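Section 7. When the gripper lets go (or won't)

7.1 What fault 136 means

Fault 136 appears on the Vestau pendant as "Finger position mismatch". The controller has asked the fingers to be in one place and the encoder says they are in another. The controller takes this personally and stops the arm.

Most 136 faults come from a loose linkage screw. A smaller number come from something stuck between the fingers, and a few come from the cable at the wrist having been pulled by somebody in a hurry. Check them in that order, whatever your colleague from the Pidley site tells you about cables.

CAUTION: A gripper in fault 136 may still be holding its load, and may stop holding it when you clear the fault. Keep hands, feet and visitors out from underneath.

7.2 Making the arm safe

1. Press the red stop button on the pendant. Do this even if the arm is already still. It has been still before.
2. Support whatever the gripper is holding, using a stand or a padded box. A second person's arms are not a stand.
3. Turn the main switch to OFF and fit the lock.
4. Wait 15 minutes for the drive to discharge. The lamp on the Brunet power unit goes out long before this and should be ignored.

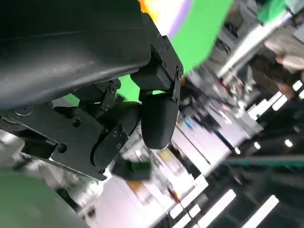 7.3 Checking the fingers

1. Move each finger by hand through its full travel. It should feel stiff and even. A click means a worn hinge pin; go to 7.5.
2. Try every screw on the linkage plates with the hex key supplied. Tighten to 2 Nm and stop there. The screws are small and the thread in the plate is smaller than your enthusiasm.
3. Look at the fingertip pads. Replace any pad that is split or turns on its mount.
4. Clear out anything lodged in the hinges. Tape, cable ties and sweet wrappers have all been reported.

Note: Do not use thread glue on the pad screws. It works very well, as you will find out when you next change the pads.

7.4 Restarting

1. Remove the lock and switch on.
2. Set the speed limit to its lowest value and run the Gisis homing routine with nothing in the gripper.
3. Open and close the fingers five times from the pendant. If 136 comes back, stop and go to 7.5.
4. Restore the normal speed limit. Write the fault and what you did in the log – "fixed it" does not count as an entry.

7.5 Hinge pins

Hinge pins are due for replacement every 600 running hours, or at the first click. Order them as a full set and fit them as a full set, with the main switch locked off as in 7.2.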